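4. What goes in the tray and what stays on the mat

I promised in Section 2 that I would get to the benches themselves, and I have been looking forward to it, so forgive me if this part runs a bit long. The interviews were useful (more on those in Section 5), but most of what I learned about how people keep track of loose parts came from standing next to a bench with a notebook and trying to stay out of the way. I visited 38 benches in two workshops, Ramanauskas and Bitura, and wrote up each one the same evening while I could still read my own handwriting.

4.1 The mat as a border

Every bench I visited had a mat of some kind. I had expected people to talk about mats in terms of protection, meaning scratches on the tabletop or scratches on the part, and a few did. Far more often they talked about the mat as a place. A part was "on" or "off," and everyone knew what was meant. At Ramanauskas a part that is on the mat belongs to the job in hand. A part that has drifted onto the bare tabletop is up for grabs, or it's waiting to be put away, or it's somebody's mistake. One fitter told me she never looks at the table, she looks at the mat, and if it isn't on the mat she'll go and pull a new one from the shelf. I asked whether that ever led to doubles. She laughed and said that was what the Friday bin was for.

This works best when the mat nearly fills the table. I saw small mats too, mostly at Bitura, where the benches are shared between shifts and there has to be room for a clipboard and the other person's coffee. On those benches the border was much weaker. Parts crept over the edge all the time and people treated the space just outside the mat as a sort of annex. By the end of a shift the annex could be fuller than the mat. I don't want to blame the mats entirely (shared benches have plenty of other troubles) but the people I talked to mostly did blame them, and several had asked for bigger ones.

Color came up as well. Dark parts on a dark mat are a nuisance, and light parts on a light one are worse, according to the people who work under the old ceiling lights at Bitura. A mid-tone was the favorite at both shops. My own guess is that a visible change of color between mat and table matters more than the color of the mat alone, but I didn't test that and I'd love for someone to do it properly.

4.2 Trays for the small, open mat for the large

I had gone in thinking that a tray would be used for whatever comes off first. That was how Algirdas Šimkus and I had drawn it in our original plan, with a neat arrow going from "remove" to "tray" and another from "tray" to "refit." We crossed that drawing out after the second day. Size decides it, and after size, whether the thing rolls. 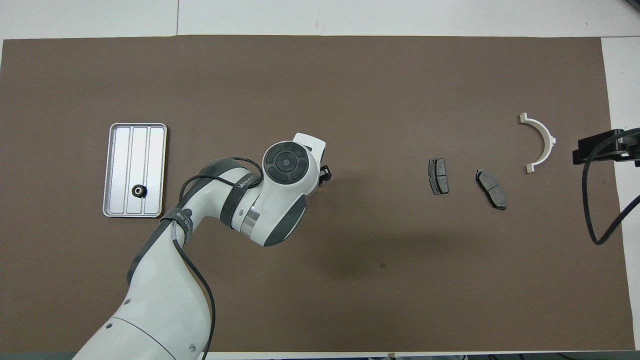

Parts that roll, slip or hide get walls around them, and parts that stay put get left in the open. I heard some version of that from nearly everyone, and once I had heard it I started seeing it all over my notes. Figure 3 is the layout I keep going back to when I explain the idea. The black gear is down in the middle channel of the silver tray, with a rib on either side of it, while the brake pads and the white semicircular piece are set directly on the mat, with the black mounting bracket clamped at its edge. A brake pad would be a tight and awkward thing to keep in a channel like that, and it has no need of one. A little gear with a bore through the center is a different matter. Tip it on its edge and it's a wheel.

Something else I like in Figure 3 is how much of the tray is bare. Two of the three long channels aren't needed to keep one gear in place, and it would be easy to call that wasted space. I did call it that, in an early draft, and got a very firm correction from the day lead at Ramanauskas. An open channel, she said, is where the next thing goes, and if you have to shuffle parts to make room you have already lost your order. She teaches new people to begin in the middle and work outward. Others begin on the left. I met one man who begins on whichever side is closest to the door, and I have written that down without any idea what to do with it.

4.3 Ribs, rims and fingers

We had three tray types in regular use across the two shops: flat ones with no divisions, ones with long channels, and the deep kind with little square pockets. I assumed the pockets would win, because they keep everything apart. They were the least popular by a long way! The complaint was always fingers. You can drop a small part into a deep pocket very nicely and then spend ages fishing for it, especially with gloves on. People ended up tipping the whole tray out onto the mat to get at one washer, and after that the pockets had done nothing for them.

Long channels got the kindest words. You can slide a part along a channel with one fingertip until it meets the rounded end, and the end gives you something to pinch against. Several people did this without looking, which I found charming to watch. A channel also holds a row in order. If you take off a spacer, then a gear, then a clip, they can sit in a line and you read the line backward when you put them on again. Flat trays can't do that, or they can only until somebody bumps the bench.

The finish of the tray mattered to fewer people than I expected. Shiny metal throws back the light, and two fitters told me they angle their trays to keep the glare off the small parts. The rest shrugged. One of the older hands at Bitura said he likes the shine because a dark part shows up against it from across the room, and he'd rather squint now and then than lose a gear.

4.4 Left to right, sort of

I had a pet theory about reading direction, so let me deal with it. I thought that trays would sit on the left and larger parts would run off to the right in the order they'd be needed, the way words run in a sentence. It does happen. But when I asked people why the tray was where it was, I got answers about the lamp, the vise, a sore shoulder, the stool that doesn't turn all the way. The hand that reaches for small parts wants a short reach, and the rest of the layout bends around that. I still believe that order on the mat means something to the person who made it. I no longer believe I can read it off a bench without asking.

What I could read, fairly reliably, was spacing. When parts belonged together they were set close and usually square to each other. When they had been put down in a hurry there was a tilt to them. At the Bitura benches the tilt got worse toward the end of a shift, and people knew it, and several of them would stop and straighten everything before the handover even though the next person was going to move it all anyway. I asked why bother. "Because it's my mat," one of them said, and went back to straightening.

4.5 A few cautions

Both shops are small and friendly, and both had been using the Anumard parts log for a while before I showed up, so the people in them were already used to thinking about where things are. The log for June lists 3,000 small parts at Ramanauskas and 2,000 at Bitura, and I would be careful about carrying any of this over to a place with far heavier traffic. I'm also a slow and curious visitor. A few people tidied when they saw me coming, and I'm sure some of the straight rows in my notes were straightened on my account.

I should add that none of our 38 write-ups covers cleaning or degreasing, where parts sit in baths and the mat drops out of the picture entirely. Algirdas has started on that with the people at Alteo, and from what he tells me the tray question looks very different when the tray has holes in it. The interviews in Section 5 pick up the matter of ownership ("my mat," "her tray") and what happens to a layout when one person leaves a job half done and another has to finish it.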